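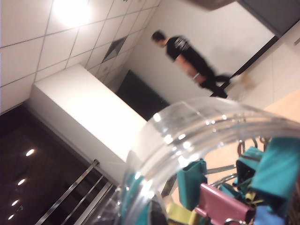
What did the regional radio test for Trutent set out to measure?

The test was meant to show whether radio spending in one region led to more sales of the product than would have occurred without it. It was not designed to measure recall of the ads, although recall questions were included in the survey at the client's request.

Measurement workshop, notebook entry, May 2023
Entered by Nivaldo Amaral

Status. The radio flight in Golville ended on schedule after seven weeks. Hulby received no radio during the same period and serves as the comparison region. Both regions carried the national online campaign at the same weekly budget. Price and shelf placement were to be held constant in both, and the sales office has confirmed this in writing for all weeks except the third (see below).

Data received. Store sales arrived by week and by pack size. The survey file holds 3,017 completed interviews. It was delivered with region codes in the wrong column, and the corrected version replaces it in the shared folder. The first version has been renamed with the suffix "void" and should not be opened for analysis. Colleagues who took a copy before the correction are asked to delete it.

Third week. A retailer in Hulby ran a short price cut on the large pack. The cut had not been announced to us. Sales of the large pack in Hulby rose in that week and fell below their usual level in the next. Leaving both weeks in makes the comparison region look stronger and the radio effect smaller. Taking both weeks out shortens an already short test. For the present, the main result is calculated on the small pack only, and the large pack is reported in a separate table with a note.
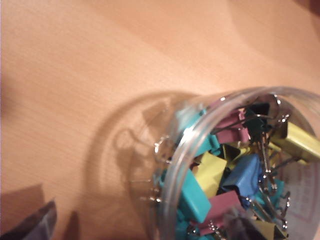 Worktable, with clear plastic container at right.

Baseline. The sales model supplied last year was fitted on monthly figures. It cannot be used as it stands on weekly data. I refitted it with the same terms (season, price, distribution, holiday weeks) and compared the fitted values with actual sales in the period before the flight. The fit for Golville is acceptable. The fit for Hulby is weaker in the weeks before Easter, where the model expects a rise that did not occur in the store data. The holiday term was tested with a one-week shift and the problem became smaller but did not go away.

Radio delivery. The station group reports spots aired by day and hour. Breakfast spots were delivered in full. Evening spots were moved to the afternoon in the second week with no change in the invoice. A credit has been requested through the buying desk. For the model, radio is entered as delivered, by hour, and the planned schedule is kept in the appendix only.

Carryover. Three settings for how quickly the effect of an ad fades were run: fast, medium and slow. The medium setting gives the best fit in Golville, by a small margin over slow. It was agreed in advance that the choice of setting would be made on fit before the flight, and no radio ran before the flight, so the rule as written cannot be applied. This is an error in the test plan. The rule should be reworded before the next test, and until then all three results are to be shown side by side.

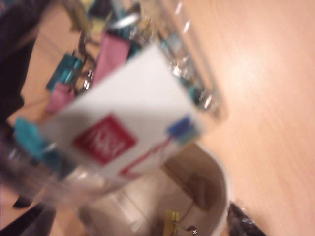 Valquíria Bragança, reading this page, writes that showing three results will lead the client to pick the largest, and asks that the medium setting be named as the main one with the other two given as a range. She also asks why the Türkmen agency's reach figures have been left out of the model, as they were paid for.

Reply to the above. The first point is accepted and the draft report will be changed accordingly. On the second, the Türkmen figures cover up to 70 percent of the radio audience in Golville and contain no separate count for Hulby. They may be quoted in the background section with that limit stated. They should not be entered in the model.

Survey. Recall of the radio ad is higher in Golville, as would be expected. A share of respondents in Hulby also claim to have heard it. Part of this may be spillover from the Golville transmitter and part is plain error in memory. The spillover question can be checked against postal codes along the boundary between the two regions. Open answers have not yet been coded. The code list from the previous study lacks an entry for radio and needs one.

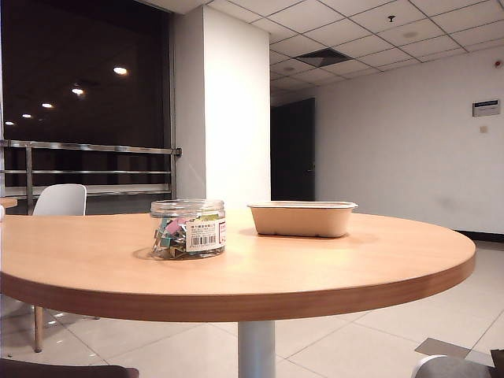 Round table, with jar of binder clips and molded-pulp food container.

Open items
Postal code check for spillover: Amaral.
Revised wording of the carryover rule, test plan version 4: Bragança.
Written account of the price cut from the sales office: requested, not received.
Credit for the moved evening spots: with the buying desk.
Coding of open answers: to begin when the new code list is signed off.

The second flight is planned for July with the regions reversed. No budget figure should be given to the client for that flight until the large pack table has been reviewed.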